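Checking a mahjong set on a bare table: what order?

Sushil Grewal
I have been handed a second-hand mahjong set in a drawstring bag with no list of contents. I want to sort it, find out what is missing and put it away so the next check is quicker. The only table large enough is a white Skumholm with a smooth top and rounded corners.

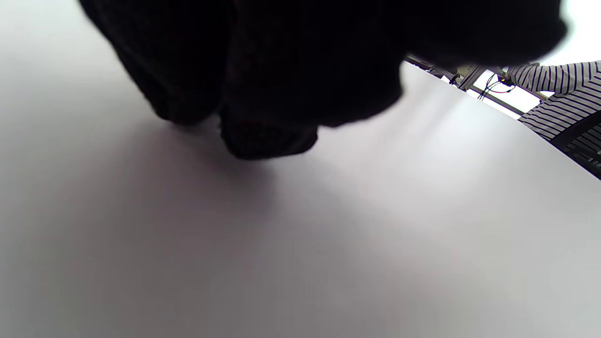

My first attempt was to tip everything out and sort by suit as I went. It took 93 minutes and I lost my place twice. White faces on a white top are also tiring to look at under daylight. Is there a standard order, and do I need a mat?

Dinesh Katiyar
No standard order that I know of. I do characters first, as the red 萬 can be picked out from a distance, even on tiles lying well back on the table.

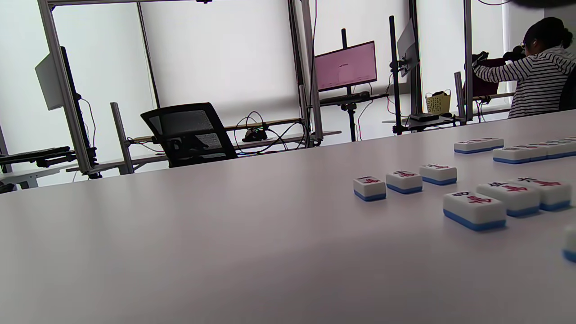

Page 12 of 64

Turn every tile face up before sorting any of them. Then lay one run of characters, one to nine, and stack the duplicates on it. You should finish with four of each. Put the red dragons to one side as you find them; there should be four of those too. A three by three block takes less width than a single line and a gap in it is easy to spot.

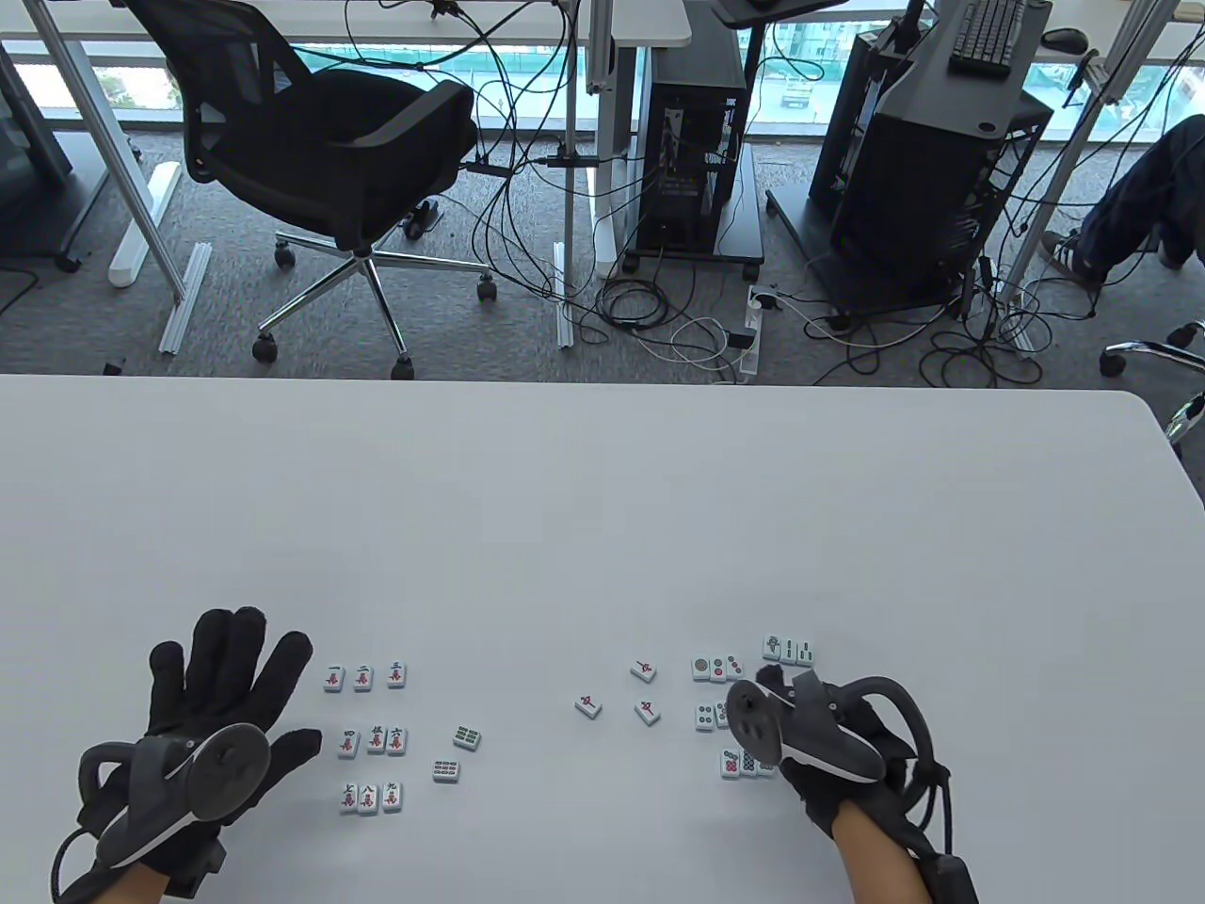
Characters one to nine in three rows; red dragons kept separate.

Dots and bamboo next, then winds and the other dragons. Flowers last, if the set has them. The one of bamboo is usually a bird, so don't put it with the flowers.

Nestel
You don't need a mat for sorting. For playing, yes, it cuts the noise.

I disagree about the block for dots. A single row is better for that suit, as the pattern gets denser from left to right and a tile out of sequence shows at once. 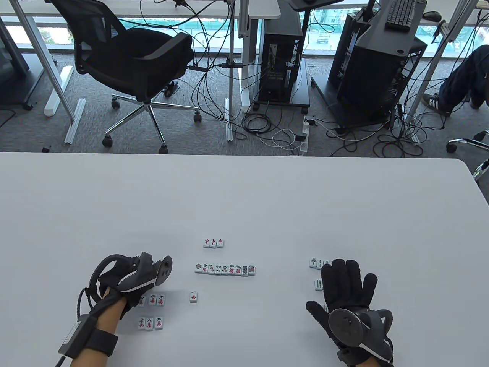
Compare the backs as well. Replacement tiles are often a slightly different shade or thickness, and that matters more in play than a worn face. Store each suit in its own bag, with a slip giving the count. My last full check took 12 minutes.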